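How to teach yourself xiangqi (Chinese chess) from a paper board

Posted by Wyn Pritchard, 1/2/23
108 shares | 12 comments

Xiangqi is played by a great many people and hardly any of them live near me. I learned it in Prultdale from a folded paper board and a bag of pieces, with no teacher for the first few months. If you can play ordinary chess you will pick up the moves in an evening. If you can't, allow two or three evenings. What follows is the order I would do it in if I had to start again.

What you need

A board and a set of 32 pieces. The cheap sets come with a printed paper board and flat round discs with a character on each. Don't buy a carved set yet. The discs are easier to read when the lettering is plain and deep, and fancy carving makes that harder. Mine came from a market stall in Flandgate and the discs are still fine. The paper has been replaced once.

You will also want a pencil and a sheet of card for a crib sheet, which is covered further down.

The board

The board is nine lines wide and ten lines deep. Pieces stand on the points where the lines cross, and this is the first thing chess players get wrong. You do not use the squares. The points along the outer edge count as well.

Across the middle is a gap called the river. It matters to two kinds of piece, the elephant and the soldier, and the rest ignore it.

At each end, in the middle, is a box of nine points with a cross drawn through it. This is the palace. The general and the two advisors never leave it.

Setting up

Each side has 16 pieces. Red usually moves first. Put them out like this, working from the back line:

Back line, left to right: chariot, horse, elephant, advisor, general, advisor, elephant, horse, chariot. That fills all nine points.

Third line: one cannon on the second point from each side.

Fourth line: five soldiers, starting on the edge and leaving one point empty between each.

The second line is left empty. Do the same for black at the other end. Set up and clear away the board three or four times before you play anything. It is dull, but the characters start to stick.

How the pieces move

General. One point at a time, forwards, backwards or sideways, inside the palace. The two generals may not face each other down an open line with nothing between them. If your move would leave them like that, you can't make it.

Advisor. One point diagonally, inside the palace. It only ever has five points it can stand on.

Elephant. Two points diagonally. It can't cross the river and it can't jump. If there is a piece on the point halfway along the diagonal, the elephant is blocked. It has seven points to use in the whole game.

Horse. One point along a line and then one point diagonally outwards. This looks like the chess knight, but the horse does not jump. If a piece of either colour stands on the first point, next to the horse, it can't go that way. Beginners forget this more than any other rule, and it also means that your horse can attack a piece that can't attack it back.

Chariot. Any distance in a straight line, the same as a rook. It is the strongest piece on the board.

Cannon. Moves like the chariot when it isn't capturing. To capture, it has to jump over exactly one piece, of either colour, and land on the enemy piece beyond. The piece in between is called the screen. There can be any number of empty points on either side of it.

Soldier. One point forwards. Once it has crossed the river it can also move one point sideways. It never goes back, it captures the same way it moves, and it isn't promoted when it gets to the far end.

Winning

You win by checkmate, as in chess. You also win if your opponent has no legal move at all, where in chess that would be a draw. You may not keep giving check over and over to force a draw. The full rules on repeated moves are long and vary from club to club, so for home games just agree that whoever is giving the checks has to do something else.

Making a crib sheet

The characters put people off more than the rules do. Some of the pieces have a different character on each side. The red soldier and the black soldier do the same job but are written differently, and so are the elephants, the advisors and the generals.

Draw two columns on your card, one for red and one for black. Copy each character by hand from your own set, slowly, and write the English name beside it. Copying them teaches you more than looking at a printed list. Keep the card beside the board for your first dozen games and then put it in a drawer.

Some people write the English name on the back of each disc. I tried that and spent the whole evening turning discs over, so I can't recommend it.

Practice with a few pieces

Before playing a full game, play some small ones. Each of these takes ten minutes or less.

1. Soldiers only. Five soldiers each plus the generals. First to get a soldier across the river and into the enemy palace wins. It teaches you when to cross and when to wait.

2. Horses and soldiers. Add both horses. Say out loud which directions each horse is blocked in before you move it.

3. Cannons. Take off everything but the cannons, soldiers and generals. Look for screens. You will find that your own soldiers make good ones.

4. Everything but the chariots. Games are slower without them and you have time to think.

Then play the full game. Your first few will be over quickly, most likely because of a cannon in the middle.

A first opening to learn

Learn one opening for red and one reply for black, and leave the rest for later. For red, move one cannon to the middle line so it points at the black soldier in the centre. For black, answer by bringing out the horse on the same side as the cannon that moved, which protects that centre soldier. After that, both sides should bring out the other horse and get at least one chariot off the back corner.

A chariot left in its corner is the commonest fault I see. Ardalan Mazandarani, who gave me my first proper games, used to stop the clock if I reached my tenth move without having touched one.

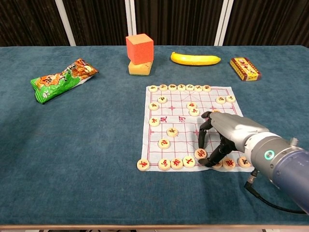
Looking after a paper board

Paper boards crease along the folds and the pieces slide into the dip. Open yours out, fold it back against each crease, and leave it under a few heavy books overnight. It won't come perfectly flat but it will be good enough.

A cloth underneath stops the board moving about on a smooth table. Small bits of low-tack tape at the corners also work. Don't use ordinary sticky tape – it takes the print off when you peel it away. If the fold wears through, mend it from the back with a strip of paper and glue stick.

You can rule your own replacement on a sheet of card. Make the gaps between the lines a little wider than your discs, so for a 30 mm disc I would rule at 37 mm. Eight gaps across and nine down, with the river as the fifth gap. Leave out the upright lines there, apart from the two outside edges, and put the crosses in the palaces last.

Reading games by other people

Once you have a few weeks behind you, start playing through written games. Moves are usually written in four parts: the piece, the line it starts on, a sign for forwards, backwards or sideways, and then where it ends up. Lines are numbered from one to nine from each player's own right, so the two sides number them in opposite directions. It's confusing for a day or so.

For straight moves forwards or backwards, the last number is how many points the piece travels. For horses, elephants and advisors, and for any sideways move, it is the line the piece lands on.

Play each game through twice. The first time, just get the moves right. The second time, cover the next move and guess. I have a notebook of games from the Uvell evenings going back to one November, and I still guess wrong about half the time on the cannon moves.

If you are stuck for an opponent, play both sides and turn the board round after every move. It is slow – but you will see the position from black's side, and you won't be able to blame anyone when you leave a horse hanging.

12 comments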